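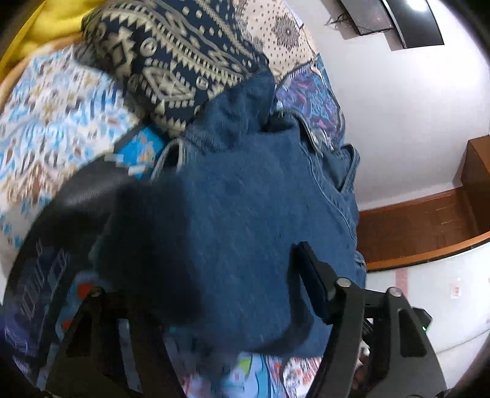

3.2 Materials and sorting of mixed piles

Figure 4. Denim garment lying over printed cloths, including a navy cloth with a cream geometric print.

The Mosoti set comprises 861 pieces, sorted by weave and surface before any folding was attempted. Denim was recorded separately from printed cloth. Its diagonal weave is faint at close range (Figure 4), so thick hems and stitched seams were used as the main cues. Metal fastenings were noted where visible. Printed cloths were coded by ground colour first and motif second; a navy ground with triangles, zigzags and dots was entered as "geometric, dark". Where one piece covered part of another, only the exposed area was coded. Disagreements between the two coders, Rotich and Magesa, were settled by Ogola, and 40 pieces were coded again in November.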